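Start With the Floor: A Morning With Boris Milošević

Boris Milošević has been looking after guest rooms for 14 years, first at a big conference hotel in Clumville and now at the Drimwood, where he trains every new member of the housekeeping team. I asked for half an hour and got most of a morning, and I came away wanting to go home and clean my own bedroom, which is quite a compliment!

We talked about one kind of room in particular: bed on the left, little wooden nightstand against the back wall, long sofa on the right, and carpet in between.
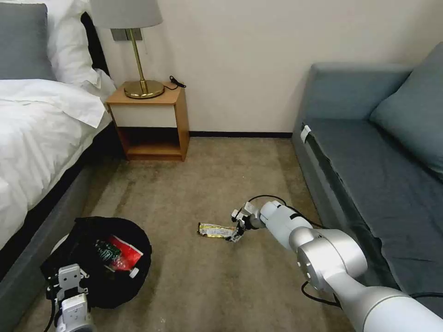
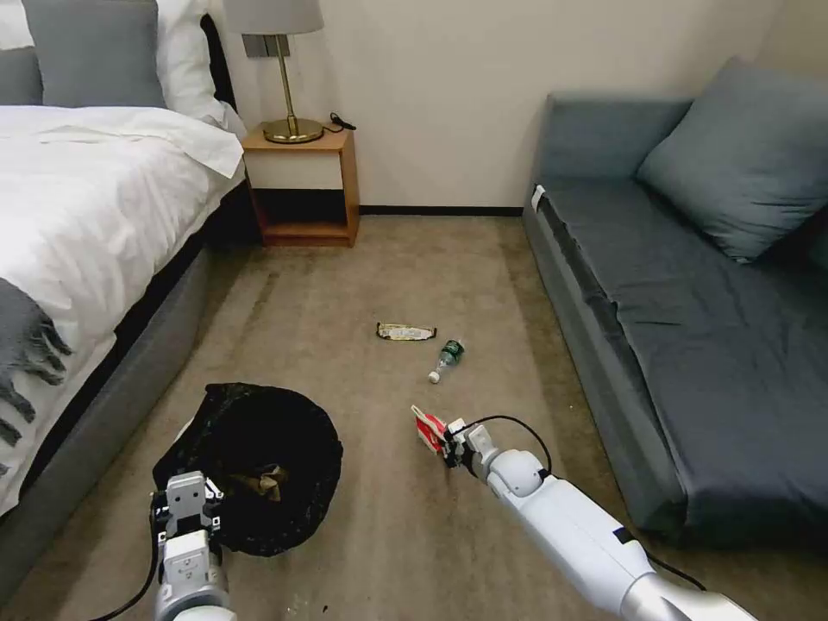
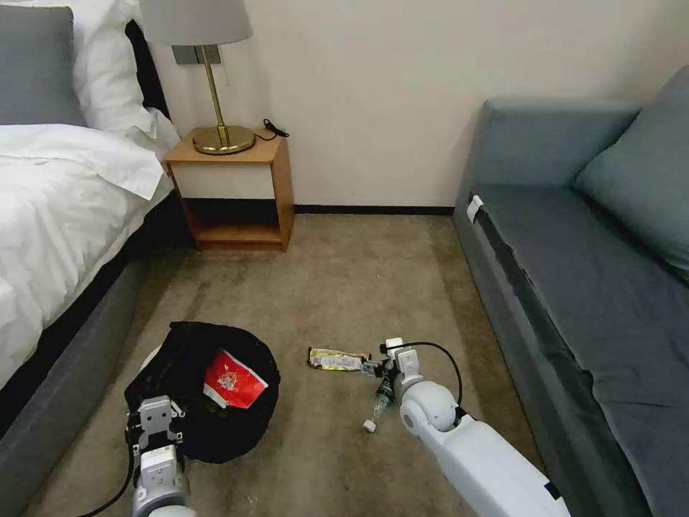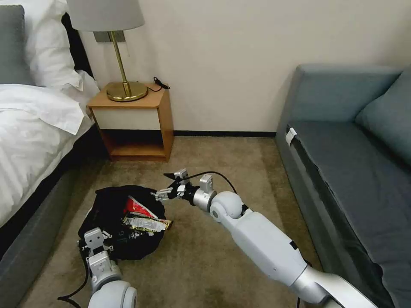
Bed on one side, sofa on the other, the lamp with the brass base at the back.

The floor comes first

Ask most people where to begin in a bedroom and they'll say the bed. Milošević shakes his head at that before you've finished the sentence.

"The bed is big and white and it pulls you over," he says. "But if there's a snack wrapper on the carpet, or a water bottle on its side, you're going to be stepping around it the whole time you're tucking in the duvet. Pick it up! It takes two seconds and already the room looks different."

He carries one black bag, opens it wide, and sets it down on the carpet as close to the litter as he can get. New people tend to leave the bag by the door and walk back and forth with one wrapper at a time. He did the same thing in his first month at Clumville, and an older colleague followed him around laughing until he stopped.

"Roll the rim down a little so the bag stays open," he says. "Then you have both hands."

He has strong feelings about beige carpet, too, and they are mostly fond. "People say it shows everything. Good! I want it to show everything. On a busy pattern you can walk past a bottle cap three times." Wrappers with a bit of silver or gold on them are the easy ones. It's the clear plastic he looks twice for, and he likes to crouch at the foot of the bed and check along the base, where the duvet hangs down and hides things.

What's on the nightstand

The Drimwood has 83 rooms, and Milošević can talk about the nightstands in them for longer than you'd think possible (I timed nothing, but my coffee went cold). He loves a piece with an open shelf at the bottom. You can see right in, so a forgotten book or a pair of glasses doesn't stay forgotten.

"A closed cabinet, you have to remember to open it. An open shelf, you just look."

Brass gets a dry cloth, base first and then up the stem. He leaves the shade for last and uses a soft brush. And the cable? He grins. "The cable always wins. I loop it near the back of the top and I make peace with it."

The sofa, and a word about throws

A sofa that faces the bed is where guests put everything: coats, shopping, the extra pillow. Milošević clears it, smooths the seat from one end to the other, and then leans the throw pillow in the corner by the backrest.

"Give it one pat and leave it alone. Some people chop the pillow in the middle. I don't chop."

He's more relaxed about a blanket with tassels. He'll lay it over the duvet and comb the fringe out with his fingers, and if a few strands cross, they cross. The duvet itself gets more patience. He wants it hanging down over the side in soft folds, and he'll walk around to the sofa to see how it looks from there.

I asked if he does all this at home in Gouveia. He laughed for quite a while.

"At home I have a chair," he said. "All my clothes are on the chair. But the floor is clear!"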